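Ask Anwara Sultana where she keeps her pens and she will laugh, and then she will answer you for a good long while. She has run the little stationery counter at Bedis, in Bastlow, since it was mostly greeting cards and string, and she has strong feelings about what belongs on a table and what ought to go back in the drawer.

"People buy a great big organizer with all those compartments," she told me, pouring us both more tea, "and then by March it's full of rubber bands and keys, and they're back in here asking me where their good marker went! A cup does it. One plain cup, and don't crowd it."

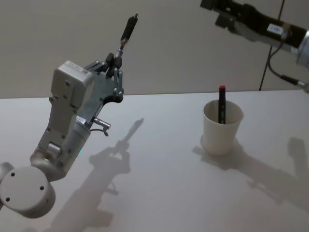 Words by the Bastlow staff
Saturday, May 17, 2025

A white cup with a red-capped marker standing in it is just about her idea of a finished desk. She likes a colored cap because you can find it from across the room (her own eyes, she says, aren't what they were), and she likes plenty of bare tabletop.

I asked how many markers she had at home, and she put down her cup to think. "Thirty-three, the last time I went through them. I had over 300 once, if you can believe it, in shoeboxes. My sister made me try every single one on the back of an old calendar, and we were at it until supper."

She still tests them that way, a short line and a long one, and anything that skips goes in the trash. The ones she keeps get their caps pushed on until they click. "You have to hear it," she said, and she got up to show me, twice, with a blue one from her apron pocket.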